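Weerasinghe Lab Course Project: Final Report
Teaching a gripper to fold a towel from demonstrations

11 April 2024

What I wanted to find out

When I picked this project in September I thought folding was the easy one on the list. Other people took cable routing and drawer opening, and I took the towel, because how hard can a towel be? (Pretty hard!) My question was a small one: if you train a policy on human-guided demonstrations, does it help to throw away the messy demonstrations first, or should you just keep everything? The course notes argue for keeping everything. I had a hunch the other way and wanted to see it on our own setup.

Setup

I used the Nornau station in the teaching lab, which has one camera watching the table and another on the wrist. Recording was done in Prokden, which saves both views plus the joint positions, and training was done in Revov with the default settings except for a longer action chunk. I left the learning rate alone after wasting most of a week on it.

I ended up with 588 demonstrations. I guided every one of them myself, which was slow going at first and then kind of relaxing, like knitting.
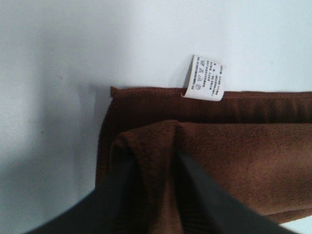 Picking a grasp point took more thought than anything else in the recording. My first batch grabbed the towel right at the corner, and the corner slid out of the fingers so often that I stopped using that batch. Going for the middle of the folded edge works better, with both fingertips pushed into the soft part so the fabric bunches up between them in little pleats. You get a fatter pinch that way. The care label on the hem also turned out to be handy for me as the person labeling the data, as it's white against dark brown and I could tell at a glance which edge I was looking at when I scrubbed through the wrist video. I have no idea if the network uses it too. I'd love to cover it up and rerun everything, but I ran out of time.

How I sorted the demonstrations

I made two training sets. Set A had everything. Set B had only the demonstrations where I didn't regrasp in the middle of a fold and where the last fold was reasonably square. "Reasonably square" was me looking at the overhead view and deciding, and I know that's the weakest part of the whole method. I went through the list twice, on different days, and where my two answers disagreed I left the demonstration out of Set B.

Being a bit loose about it was on purpose. If I had only accepted perfect stacks there would have been almost nothing left to train on, and a towel with its layers a little off is still a folded towel in my house.
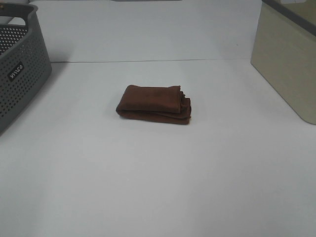 Figure 2. Folded towel, overhead view. The layers on the right end do not line up.

Results

Each policy got 20 trials from the same set of starting positions. I scored a trial as a success if the towel ended up as one compact bundle with no loose corner sticking out past the rest.

The Set B policy did better, and I could see the difference before I added up the scores. It went in for the grasp and committed. The Set A policy had this habit of closing, opening, backing off and closing again, and I recognized it right away as my own fidgeting from the early demonstrations! It learned exactly what I showed it. Some of its trials finished fine after all that dithering, but plenty timed out.

Both policies were bad at the same thing, which was the first approach. With the towel lying flat and off to one side, the wrist camera sees a lot of plain white table, and a flat edge doesn't stand up to be grabbed the way a folded one does. 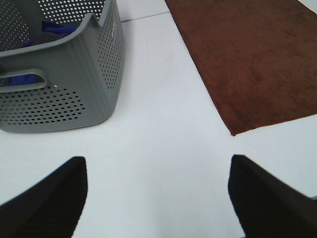
Figure 3. Wrist view with the fingers open. Basket with blue cloth at left, flat towel at right.

I tried adding 22 extra demonstrations that started from flat, off-center towels. They helped the Set B policy a little and did nothing I could measure for Set A, but with so few trials I wouldn't lean on that.

What I'd do differently

Get a second person to do the sorting, for sure. I'd also write down the rule for a good demonstration before recording any, and I'd use more than one towel. A policy trained on one brown towel knows about one brown towel, and I can't say anything about how it would do with a thin dishcloth.

The trial scores and my sorting notes are in the shared course folder under the project name. The early corner-grasp batch is in there too, in its own subfolder, in case somebody wants to try it with different fingertips.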